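FOR IMMEDIATE RELEASE

Stirnholm gets boats, locks and a lot more water in its biggest free update yet

POSTMONT, Saturday, November 27, 2021 - Hi, everybody! Ülle Venckus here, lead designer at Grenell, and I get to write the press release this time, so please forgive the exclamation marks. The Waterways update for Stirnholm, our block-building game, is out today on PC and it's free for everyone who already has the game.
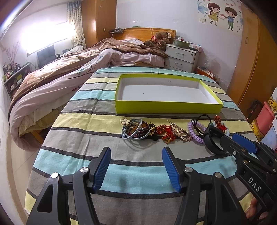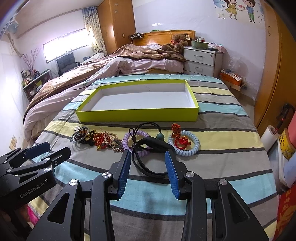
Hair accessories laid out on striped fabric.

If you've played Stirnholm at all, you know that water has always been the thing we were a little embarrassed by. You could dig a pond. You could pour a bucket down a hill and watch it stop, for no good reason, seven blocks later. People built beautiful harbors anyway (I have a folder of screenshots I look at on bad days) and then had to pretend the boats moved. Well, now they move.

What's in it

Rivers run from high ground to low ground and keep going until they reach a lake or the sea. If you put a dam across one, the water backs up behind it, and yes, it will flood your wheat if your wheat is in the wrong spot. You can turn flooding off in the world settings before you start, or halfway through a game once you've lost the wheat.

There are four kinds of boat: the punt, the skiff, the barge and the ferry. The punt is cheap and slow and my favorite. The barge carries 120 stacks, which should put an end to the long walk back and forth between the quarry and the house. You can tie one barge behind another, but steering gets silly pretty fast after the third.

Then there are locks! You build two gates and a sluice, hook them up to a lever or a pressure plate, and your barge goes up the hill. We wanted these to work with the signal wire that's already in the game, so anything you can wire to a door you can wire to a lock gate. A player in our test group made a staircase of locks to the top of a mountain and parked a ferry up there. It's still there as far as I know.

We've also added reeds, water lilies, two new fish, and a heron that stands around and does very little. I asked for the heron. I will not be taking questions about the heron.

Old worlds

This is what most of you wrote in about, so let me be clear. Your old worlds will open in Waterways. Water you already placed stays exactly where you put it, and it won't start flowing until you either break a block next to it or switch on the "wake old water" option from the world menu. New rivers only appear in parts of the map you haven't visited. Where an old area meets a new one, you may see a river that starts at a flat edge like somebody sliced it with a cheese wire. There's a blending pass that softens most of those, and you can run it again on a single area if you don't like what it did.

Please make a copy of your save first. The main menu has a "Copy world" button now, right beside "Open," and it takes a few seconds on most worlds. Very large ones take longer. Mine took long enough for me to go make toast.

About Tully

Tully is our world builder, the part of the game that decides where mountains and forests and everything else go. It's been rewritten from top to bottom, and the person who did that is Raghavendra Poojary, who has been working on it since April and has drawn more rivers on whiteboards than anybody should. I asked him for something quotable and got this:

"The old version made the hills first and then tried to fit the water in. Now the water goes first and wears the hills down. It takes a bit longer when you make a new world, but you get valleys that look like valleys."

Tully used to know 300 landscape pieces. It now knows 471, and the new ones are mostly banks, bends, gorges, islands and marshes. World height hasn't changed. Seeds have, I'm afraid, so a seed you liked in the last version will give you a different place in this one. If you want the old landscape, choose "Classic" when you create a world. Classic worlds get boats and locks but no new rivers.

Playing together

Shared worlds still hold up to eight players. Everybody needs to be on the new version to join, so talk to your friends before you update (or just update and nag them, that's what I did with my brother). Ferries can carry all eight of you plus one animal each. Goats count as animals. We did have to decide that in a meeting.

Known problems

We had 800 players in the test group and they were wonderful and merciless. Most of what they found has been fixed. A few things haven't:

Barges sometimes turn to face north when you reload a world.
Rain doesn't raise the water level yet. We want it to, but it isn't ready.
Signs placed on a lock gate vanish when the gate opens. Put them on the wall beside it for now.
On some older graphics cards, waterfalls flicker at night. Setting water detail to Low fixes it.

A small patch for the barges and the signs is already being tested. The rain will have to wait for the next big update, and I'd rather not promise a month for that one.

Getting the update

The game will update itself the next time you start it. If it doesn't, close it completely and open it again, and look for the word "Waterways" in the corner of the title screen. New players get everything in the regular download at the regular price. Mods made for the last version may not load, especially ones that touch water or terrain, so take those out first and check whether the author has a new one up.

About Grenell

Grenell is a small independent game studio in Postmont. We make Stirnholm, we play a lot of Stirnholm, and we answer our own mail.

Press contact

Ülle Venckus, Grenell. Review copies, screenshots and the game's logo are available on request. If you're writing about locks, ask me for the mountain ferry save, the player who built it said we could share it.

###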